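Course home | Schedule | Handouts | Labs | Forum

Robot Learning from Demonstration
Handout 5: Soft objects, wrist cameras, and why grasp labels lie

Reading before Tuesday: the Magsi task sheet and the first half of the Florach report. Skip the appendix on calibration, we did that in the lab.

Where we left off

Last time we trained a policy on rigid blocks and it did very nicely. Then we swapped in soft things and it fell apart, which is my favorite kind of result, so today we go through it properly.

The Magsi set is a collection of pick-and-hold tasks with fabric items. Play food, mostly – felt groceries, stuffed fruit, a few things that resist naming. Each demonstration is a person driving the arm by hand while the wrist camera records. We use 700 demonstrations for training and hold out 61 for testing, with no object shared between the two groups. Please keep that split when you do the homework!

What makes felt hard

A glass bottle has one width at a given height. Squeeze it harder and the width stays put, so finger position tells you almost everything about the grasp. A felt bottle has a whole range of widths depending on how hard you squeeze and how firmly somebody stuffed it. The fingers keep closing after first contact, and the old rule from Handout 3 (call it a grasp when the fingers stop moving) fires late, or sometimes never.
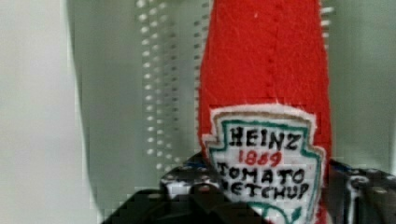

So where does the policy get its information, if finger position is so unreliable? Mostly from the wrist view. Two cues matter. The first is how the outline of the object changes next to the fingers as they close. The second is how surface detail moves: print, stitching, a sewn patch, anything with an edge you can track from one moment to the next. If the detail holds its place relative to the fingers while the arm lifts, the object is coming along. If it slides, you are losing it.

Notice that the second cue needs motion. A single image can show contact, but slip is a difference between images. This is the whole argument for giving the policy a short history, and I love how cleanly it shows up in the numbers.

The Cesard comparison

Cesard is the baseline we use in this course. It sees one wrist image plus the finger position. The modified version sees 5 wrist images in a row and the same finger position. Everything else is identical, including the training schedule.

On the 61 held-out tasks, the single-image version dropped the object in 26. With history the drops fell to almost half of that. Most of what remained were plain, single-color items with no seams in view, just as you would hope if the surface-detail story is right.

A caution: this is one arm in one room (the Lendham lab), and the lighting was soft and even. Strong shadows crossing an object look a lot like slip. We haven't tested that, and it would make a great final project.

About the labels

Go back to the grasp labels in the training data. They were made with the stop-moving rule, so on soft objects many of them are late. Relabel a handful by eye before you trust any timing plot. Work in pairs, label separately, then compare – you will disagree more than you expect.

Homework

Train both versions on the split above. Plot drops against object type. Then cover the patch or print on any item you like, record a few new lifts, and tell me what changed. A page is plenty.

Related handouts
Handout 3: Detecting contact with rigid objects
Handout 4: Collecting demonstrations by hand
Handout 6: Force sensing on a budget
Lab 2: Wrist camera calibration

Questions go to the course forum | Course materials may be copied for teaching | Back to top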